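13/05/2024
Valano bench, wash and reproof notes

Well, I have finally got back to the question of why some of our finished coats wet out at the shoulders so soon after a reproofing, when the same liquid on the same cloth in January gave us beads of water you could have rolled across the table. I have been putting this off, partly because the small sink was full of buckets and partly because I had a feeling the answer would be something dull. So far it is something dull, and I think it is soap.

What I did: cut swatches from the roll of Kwok cotton blend until I had 200 g of cloth, split them into two piles, and washed both in the ordinary detergent we keep by the machine. One pile got the usual single rinse. The other got a good long rinse in a clean bucket, then a second one, with plenty of squeezing in between (my hands were prunes by the end of it). Both went into the same bath, 1000 ml of water with the Wavico proofer stirred in, and hung on the rail until they felt dry all through.
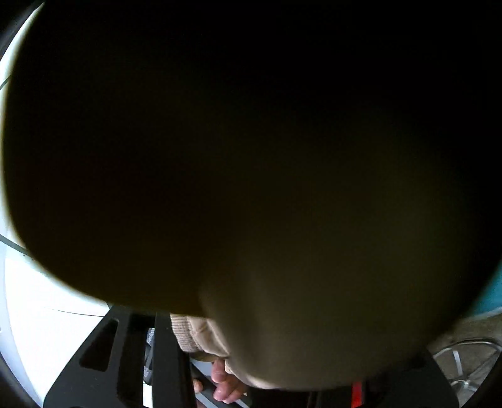 Could the difference just be the drying, though, came the question penciled in the margin when I got back from lunch, seeing that the pile nearest the window always dries first and the proofer likes a bit of warmth? A fair point, and I should have thought of it myself. I swapped the two piles over and ran the whole thing again with fresh swatches. The twice-rinsed pile still came out better. The water sat up in neat round drops, while on the other pile it spread out into flat, dark patches within a minute or so. I would like to see it once more on the heavier Sultedon cloth before I get too pleased with myself.

A few odds and ends while they are fresh. The measuring jug with the red handle reads low, so when it says 900 there is more in there than you think – please use the glass one. The proofer settles if it is left standing, and shaking the bottle gently end over end works better than shaking it hard, as you get far less foam. And linings are still a puzzle to me.

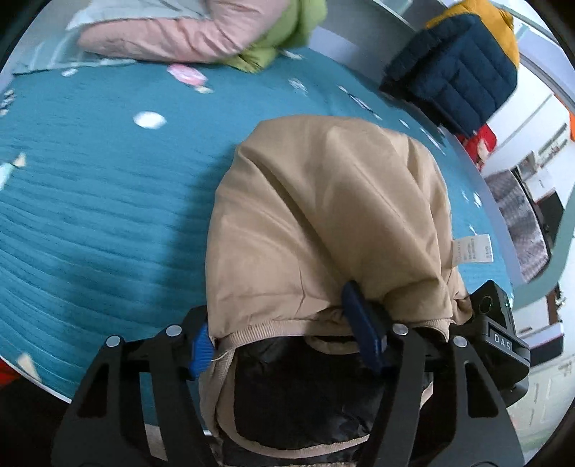 Slick synthetic linings don't need any proofer at all, and on the older coats I suspect it leaves them feeling a little tacky. I'd love to find a way of keeping it on the shell alone. Sponging it on is the obvious thing to try, though it is slow and goes patchy around the pockets. A soft brush might do.

Next: Sultedon swatches, seven to a pile, two rinses against three. I have left the buckets rinsed and upside down under the sink, and the spare pegs are in the biscuit tin.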